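Proyecto Gitmont: informe de febrero

¡Ya tenemos una pinza que agarra objetos blandos sin aplastarlos (casi siempre)! En la primera tanda hicimos 50 intentos con el control de fuerza de Flirkance y salieron bien 40, mucho más de lo que esperábamos en el club.

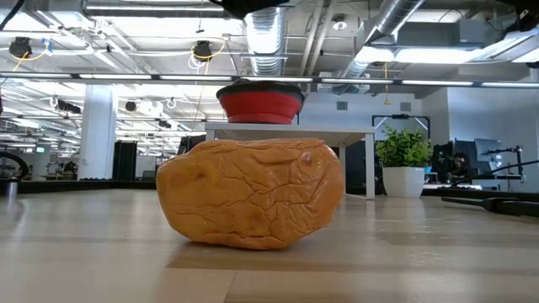
Lo más difícil fue ajustar la velocidad de cierre. Con el valor 645 el agarre resbalaba y con 1636 apretaba demasiado, así que pasamos un sábado entero probando valores intermedios, ¡y se nos olvidó comer! Para la muestra de Brallesside queremos añadir un sensor de presión y repetir la tanda completa.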